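To: Etim collection list
Date: 7 February 2024
Subject: Re: Tote bag task, which examples to keep

> We've had the first batch from Zarkthorpe and the labels don't agree. Some people mark a reach as finished when the fingers get to the bottle, others when it is in the bag. Can we settle it before Gokton starts? Also, do we keep the patterned cloth?

Keep the cloth. Plain backgrounds did well on the bench and badly everywhere else. Labels as follows.

## Reach

Starts with the fingers open and a bottle in the wrist view. Part of a bottle is enough. Lettering doesn't matter. 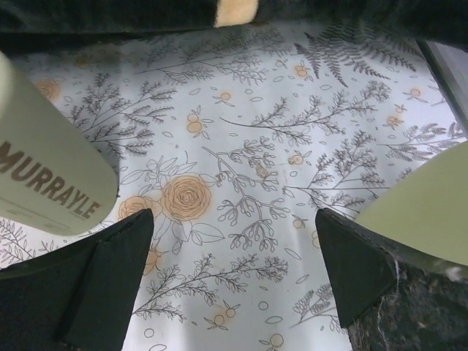
## Choose

Use this label while there is more than one bottle lying on the cloth and the arm hasn't settled on one. Please don't guess the target from later in the run.

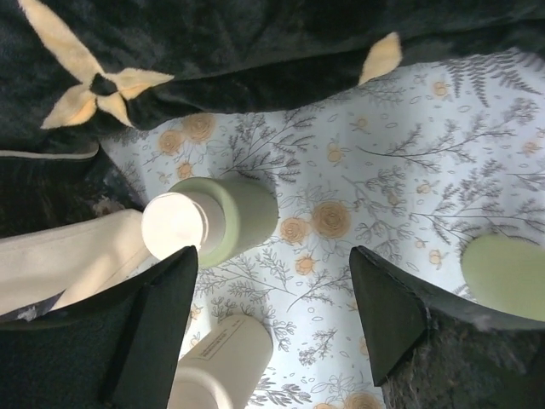
*Wrist view, green bottle and white bottle on their sides.*

## Bag

Anything with the fingers at the rim or handle goes here, even if a bottle is in the bag already. 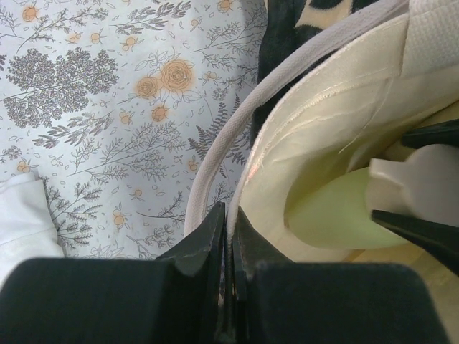 Loose threads and folds are fine, so don't tidy the bag between runs. If an arm pulls the bag over, stop, mark the run as failed and keep it. We want 20 failed runs in every 100.

## Overview

Check the fixed view before labelling. Both grippers and the bag should be in it.
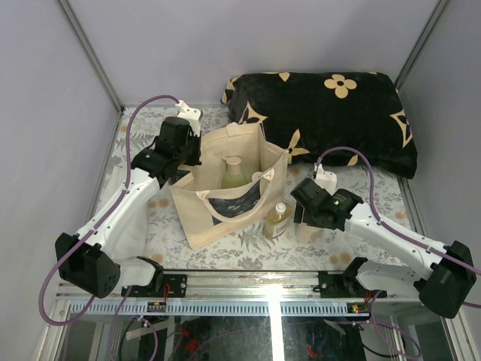

## Numbers

Gokton does 80 runs first, then waits for a reply from here. The full set is 2,000, due in August. Clondisano will take the uploads as before.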